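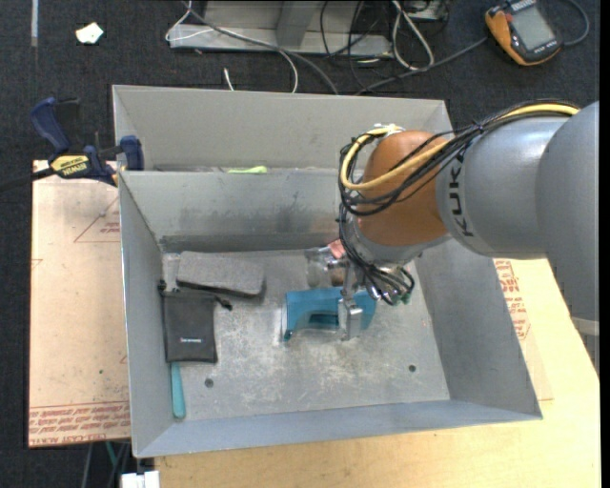 Gray bin with scuffed floor and smudged inner wall.

Scuffs, Stains and the Stuff They Sell You for Them

Every April my mailbox fills up with flyers for miracle cleaners, and every April somebody at the Erkville hardware swap asks me which one works on storage bins. Mostly I tell them dish soap.

I did try the Rowbotham paste, 800 grams of it, on a bin with black rub marks. It took off about as much as a damp rag and baking soda did on the other end. The label promises "factory finish." I'd like to meet the factory.

Start with warm water, a squirt of soap and a nylon brush. Leave it ten minutes. Rinse and dry with an old towel, corners too, or you'll get water spots and blame the soap.

For dark smudges that stay put, make a paste of baking soda and water and rub gently. Try a patch on the bottom first. Steel wool gets recommended a lot. It leaves scratches, and scratches hold dirt.

Vinegar is oversold. It's okay on hard water marks. It does very little for grease, whatever your aunt says, and please don't mix it with bleach.

Sandra Cheetham over in Lorville swears by bin liners. I've used them. They bunch up, grit gets underneath, and you end up washing the liner and the bin.

Scratches won't wash out. If the bin still holds your things and doesn't leak, leave them alone and keep your money.

Next month: drawer organizers, and whether you need any.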